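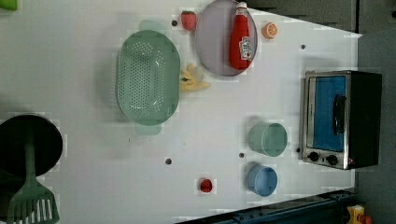 Play kitchen table, with colander, plate and toy foods, at our Cloddale rooms.

About Grokow

Grokow keeps a lending collection of play kitchen materials for preschools, family centers and elementary classrooms. The organization was founded by Guoqing Tian, a former kindergarten teacher, and has its main rooms in Cloddale. A second storeroom on Mujić Street holds bulk stock and seasonal sets.

The collection now stands at 867 pieces. It includes play fruit and vegetables, bottles, plates, cups, strainers and small appliances in child-friendly sizes. Pieces are lent in sets chosen to suit the age of the group and the space available. Member schools may keep a set for up to 20 school days and may renew once.

Our Approach

Play with familiar kitchen things gives children a reason to talk, sort, share and take turns. A child who sets a plate for a classmate is practicing language and early math at the same time. Grokow therefore selects pieces that children are likely to recognize from home, and favors plain shapes and clear colors.

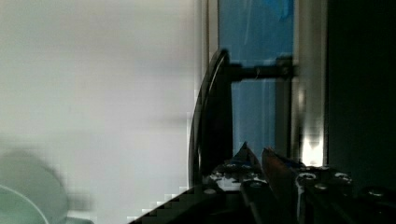
Each set is checked against its list when it is returned. Pieces are washed, inspected for cracks and sharp edges, and replaced where necessary. Malou Bundgaard, Head of Collections, oversees this work and revises the set lists every July. Schools are asked to report missing or damaged pieces at the time of return. No charge is made for ordinary wear.

Membership

Membership is open to any licensed preschool or public or private school in the district. At present 22 schools and centers belong. Loans are recorded in Nuvora, our online catalog, where members may view sets, reserve dates and download the accompanying activity cards. Grokow made 2,000 individual loans in its most recent school year. 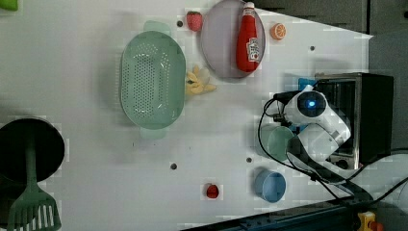 Toy banana bunch, strawberry and orange slice with the mint-green colander and cup.

Visiting

The Cloddale rooms are open to members on Saturday mornings. Visits at other times may be arranged through the front office.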